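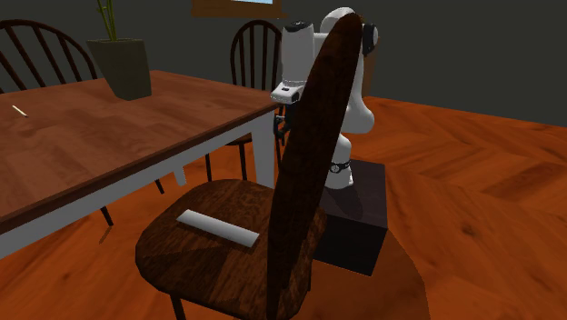

4.2 Scene Generation and Object Placement

Figure 3 shows one dining scene from the Prekwood set, rendered from behind a foreground chair. All scenes in the set are built in simulation. Each one pairs a fixed-base arm on a floor pedestal with a table, several chairs, and a small number of loose objects. Room layouts are drawn from 18 templates, and the materials of the floor, walls, and furniture are sampled separately for every episode.

Earlier tabletop benchmarks place all loose objects on the main work surface. We relax this rule. In Prekwood, an object may also be placed on a chair seat, as with the flat white bar in Figure 3, while the tabletop holds other items such as the thin pale stick and the potted plant. Seats are lower than the table and often curved, so a policy trained only on flat surfaces at a single height must adjust both its approach angle and its estimate of depth.

The choice of viewpoint is a second source of difficulty. Camera poses are sampled without removing views in which furniture stands between the camera and the robot. In Figure 3 the tall backrest hides part of the arm and part of the gripper. We keep such views in both the training and test splits, and reject a pose only when the target object is fully hidden.

The final set contains 2,313 scenes. We hold out 1,000 of these for testing and use the remainder for training. Each test scene is run with 12 random seeds, which vary the starting joint angles of the arm but leave the furniture in place.

4.3 Baselines

We compare two policies. Triveo takes a single color image and predicts a grasp pose directly. Flillis adds a depth channel and a short history of past views — a change that raises memory use but leaves the action space the same. Both are trained on the same split with the Taşdemir sampler, and neither receives the true object positions at test time.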